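Kapitel 4: Die Tischfläche, ihre Pflege und ihre Feinde

4.1 Allgemeines

Der Gornar hat eine weiße Platte. Das war beim Kauf eine Entscheidung für Licht und Weite, im Alltag ist es eine für den Putzlappen. Auf einer weißen Platte ist jeder Papierfetzen ein Ereignis, und ein Klebebandrest von der Größe eines Fingernagels hat die Ausstrahlung eines überfahrenen Igels.

Lesen Sie dieses Kapitel vor der ersten Reinigung ganz durch. Wer erfahrungsgemäß nur die Warnhinweise liest, findet sie unter 4.3 und 4.5.

Sie brauchen:
– Papiertücher, trocken
– ein weiches Baumwolltuch
– die Flasche Veltex (300 ml, liegt dem Gornar bei)
– einen Abfallbehälter in Armreichweite
– zwei Hände, davon mindestens eine ohne Kaffee

HINWEIS: Der Abfallbehälter ist ernst gemeint. Ohne ihn wandern die Krümel vom Tisch auf den Boden und mit der nächsten Schuhsohle in den Rest der Wohnung.

4.2 Trocken abräumen

1. Stellen Sie alles vom Tisch, was nicht Schmutz ist. Ein Klappstuhl neben dem Tisch taugt als Zwischenlager für Schachteln und Kleinkram. Als Dauerlager taugt er nur so lange, bis sich jemand setzen will.
2. Betrachten Sie die Platte einmal flach von der Seite. Kleine Erhebungen, die von oben als Lichtfleck durchgehen, geben sich so zu erkennen.
3. Fangen Sie mit den großen Stücken an. Papierkügelchen und Fetzen werden gegriffen und abgehoben. Sie werden nicht geschoben und auch nicht weggepustet, selbst wenn gerade niemand hinsieht.
4. Fassen Sie jedes Stück möglichst tief, dicht über der Platte.
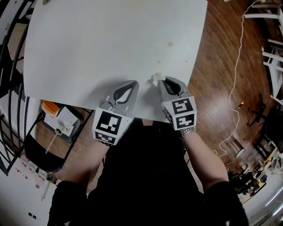
5. Arbeiten Sie von der Tischkante, an der Sie stehen, nach hinten. Die umgekehrte Richtung ist erlaubt, man liegt dabei aber mit dem Bauch in genau dem, was man wegräumen möchte.
6. Was am anderen Ende liegt, holen Sie, indem Sie um den Tisch herumgehen. Die Verfasser dieser Anleitung haben das Strecken ausführlich erprobt. Byung-chul Jin rät ab, Do-yoon Seok hat seitdem eine Meinung zu seiner Lendenwirbelsäule.
7. Lassen Sie das Abgehobene im Abfallbehälter los. Bleibt es kleben, war es Klebeband. Weiter bei 4.4.

HINWEIS: Armbanduhren dürfen getragen werden, solange das Metallband nicht über die Platte schleift. Das gilt auch für Ringe und für die Sorte Armreif, die man im Urlaub für eine gute Idee hielt. Kratzer sind von der Gewährleistung ausgenommen, die gute Idee auch.

4.3 Mit dem Papiertuch

Bleiben nach dem Abräumen nur noch Staub und Brösel, kommt das Papiertuch zum Zug.

1. Nehmen Sie ein einzelnes Tuch. Ein Tuch reicht. Wer gleich vier nimmt, wischt mit einem und dekoriert mit dreien.
2. Knüllen Sie es locker zusammen. Ein glatt gefaltetes Tuch sieht ordentlicher aus und fährt über die Krümel hinweg, als ginge es sie nichts an.
3. Setzen Sie das Tuch an der hinteren Kante auf und ziehen Sie es in geraden Bahnen zu sich her. Kreisen ist für Autolack.
4. Heben Sie das Tuch am Ende der Bahn senkrecht ab und schütteln Sie es über dem Behälter aus. Nicht über dem Boden.

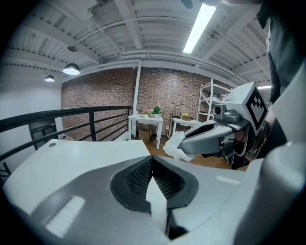

5. Drehen Sie das Tuch nach jeder Bahn ein Stück weiter, damit eine frische Falte nach unten zeigt.
6. Fusselt das Tuch, ist es zu alt oder zu billig. In beiden Fällen hat es mehr hingelegt als mitgenommen, und Sie beginnen wieder bei 4.2.

ACHTUNG: Verwenden Sie trockene Tücher niemals auf frisch aufgetragenem Veltex. Es bildet sich eine Paste, die nach dem Trocknen als Bestandteil des Möbels zu betrachten ist.

ACHTUNG: Dunkle Dielen verzeihen manches, aber keine hellen Fusseln. Saugen Sie zuletzt, nicht zuerst. Im Musterraum des Hauses Ponik wurde einen ganzen August lang zuerst gesaugt. Man spricht dort nicht gern darüber.

4.4 Standort und Licht

Der richtige Platz entscheidet darüber, wie viel Schmutz Sie sehen, und damit auch über Ihre Laune.

1. Hängelampen leuchten die Platte von oben aus und machen sie gleichmäßig weiß. Angenehm zum Arbeiten, ungünstig zum Putzen: Flache Reste werfen kaum Schatten.
2. Prüfen Sie die Fläche daher zusätzlich mit einer Taschenlampe, die Sie knapp über der Kante halten.
3. Halten Sie Abstand zu Backsteinwänden. Unverputzter Ziegel sieht großzügig aus und rieselt ebenso großzügig. Eine Armlänge genügt meist.
4. Blumen gehören auf einen Beistelltisch. Eine Blüte lässt erst dann Blätter fallen, wenn Sie mit 4.3 fertig sind, da ist auf sie Verlass.

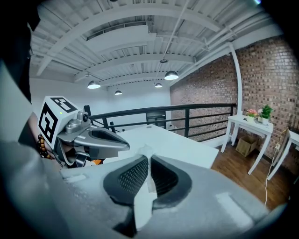

5. Steht der Tisch in der Nähe eines Geländers, lassen Sie genug Platz, um auch auf dieser Seite wischen zu können. Eine Kante, an die man nicht herankommt, pflegt sich erfahrungsgemäß nicht von selbst.
6. Kabel am Boden führen Sie so, dass niemand beim Umrunden des Tisches (siehe 4.2, Schritt 6) darin hängen bleibt.

Zu den Klebebandresten, auf die in 4.2 verwiesen wurde und die hier mangels eines besseren Platzes stehen: Heben Sie eine Ecke mit dem Fingernagel an und ziehen Sie den Streifen flach über sich selbst zurück. Steil nach oben gezogen reißt er, und Sie haben zwei Streifen. Den verbleibenden Klebefilm betupfen Sie mit einem Tropfen Veltex und lassen ihn kurz in Ruhe. Das Inruhelassen ist der Teil, an dem die meisten scheitern.

Für hartnäckige Fälle gibt es den Kunststoffschaber Esteban aus dem Zubehör. Er ist stumpf, und zwar mit Absicht. Bitte nicht nachschleifen.
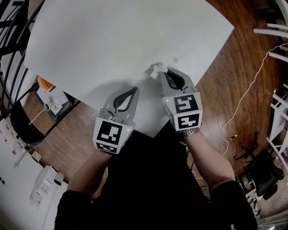

Gornar Aufbau und Pflege · Seite 46

4.5 Feucht nachwischen

1. Geben Sie Veltex auf das Baumwolltuch, nicht auf die Platte. Eine Menge wie für eine Zahnbürste genügt für den ganzen Tisch. Eine Flasche reicht so für bis zu 100 Anwendungen, bei begeisterten Menschen für deutlich weniger.
2. Wischen Sie in denselben Bahnen wie unter 4.3.
3. Lassen Sie die Fläche trocknen, ohne sie zu benutzen. Das Abstellen einer Tasse »nur ganz kurz« gilt als Benutzen.
4. Räumen Sie den Klappstuhl wieder ab. Was dort liegt und nicht auf den Tisch zurückkehrt, hat dort vermutlich auch vorher nichts verloren gehabt.

ACHTUNG: Keine Scheuermilch, keine Stahlwolle, keinen Zahnpastatrick aus dem Internet.

4.6 Wenn etwas nicht klappt

Der Papierfetzen rutscht beim Greifen weg: Sie schieben. Von beiden Seiten ansetzen und anheben.

Ein Fleck lässt sich nicht abheben: Es ist ein Fleck. Weiter mit 4.5.

Ein Fleck bewegt sich: Fenster öffnen und abwarten.

Die Platte ist sauber, wirkt aber grau: Lampen einschalten.

Die Platte ist sauber und kurz darauf wieder voller Schnipsel: Klären Sie, wer im Haushalt bastelt. Ersatzflaschen Veltex bestellen Sie mit der Karte auf der letzten Umschlagseite.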